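3.2 What the tabletops told us

I'll admit I came into this part of the study thinking it would be the dull one. We had the interviews, we had the cleaning diaries from the Birik households, and the surfaces themselves were supposed to be a quick check at the end. Then I spent an afternoon with my nose a few inches from a pale wooden top and lost track of time completely (I missed a bus over it).

We asked people to leave their tables alone before we came, no special wipe-down, and most of them went along with it. What I was after were the small marks people stop seeing: smudges, specks, the gray rubbed look wood gets in places. Light wood is wonderful for this. A dark smear that would vanish on walnut shows up on a blond top from across the room, and Figure 4 has a few of the kind we logged as "speckled," meaning a smudge made of tiny dots and not one solid streak.
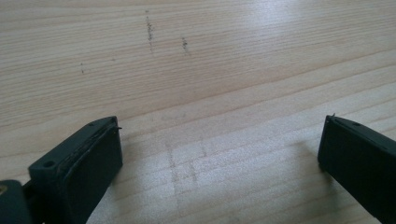
Figure 4. Dark specks and faint gray scuffs on a pale wooden surface.

Sorting marks by what made them was much harder than I'd hoped. Graphite, crumbs of rubber, fine dirt, they can all end up as the same gray fuzz once a sleeve has gone over them. Our first coding sheet had a column for cause, and after the Lamen visits I crossed it out and wrote "shape" instead. Agreement between coders got a lot better after that! We kept cause only where the household had written it in the diary, and even then I'd treat it with some care, as people tend to blame the nearest child.

The other trouble was glare. Stand on the wrong side of a table at 5 in the afternoon and half of it turns white, marks and all. We ended up going over each top twice, once facing the window and once with our backs to it, and scoring only after the second pass. It's slow, but I wouldn't skip it.

Then there's grain. Going in, I figured a busy grain would hide marks and a quiet one would show them off, and that's how the Chang scale (our homemade one, named for the street we tested it on) was first set up. In use it was messier. Long wavy lines pull your eye along with them, and a scuff running across the grain jumps out while one running with it slips by.

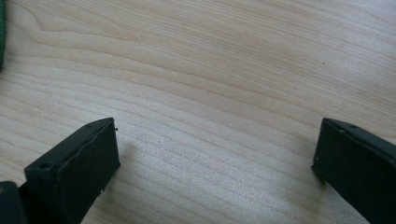

Hsiu-ying Hsiao read an early draft and wrote back that we were still leaning too hard on the eye. In the Celdale homes, she pointed out, people found most of their spots by hand, sweeping a palm over the wood before a meal, and a scale built only on looking would miss whatever they were feeling for. She's right, and I don't have a good fix. We added a touch item to the last round of visits, too late to compare it with the earlier ones, so I've left those scores out of the main table and put them in the appendix with the coding sheet.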